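Holtstead Kitchen Words: data card

Version notes, 27th June

What it is

A list of household words collected by post and by phone from people in Holtstead and Istholm. Each row gives the word, what the speaker says it means, the town, and a rough age band. There are 59 rows in the Istholm file and over 100 in the Holtstead one. Do not read anything into the difference. We had more stamps for Holtstead.

What it is supposed to show

The first write-up claimed that the two towns have separate words for the same kitchen things. I have my doubts. Most of the supposed Istholm words turn up in any old cookery book, and 11 of them came from one household.

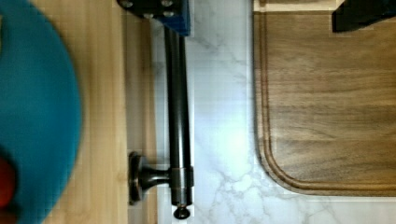
Mirta Iturra: I would keep the claim but weaken it. My aunt in Istholm says "lidding" for any cover, and I have never heard it in Holtstead.

One aunt is one aunt. The word stays in the file, marked "single source", and the claim stays out until somebody finds a second speaker.

Known problems

Spelling was left to whoever opened the letter. The age bands were guessed for phone calls — badly, I suspect. The meaning column mixes direct quotes with our own wording, and the two cannot now be told apart. Colour words were added in October, after the main round, and should be treated as a separate set.

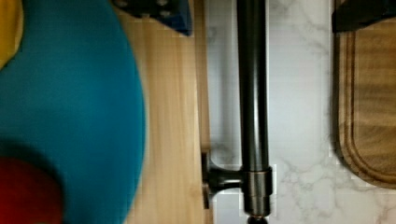
Colour words: "teal" and "blue-green" are kept as separate entries.

Files

holtstead.csv
istholm.csv
colours.csv

The Retamal list, which some people still cite, was dropped. It had no sources at all.

Use

Free to copy. Please don't draw maps from it — two towns do not make a map. Corrections are welcome if they say who used the word and where.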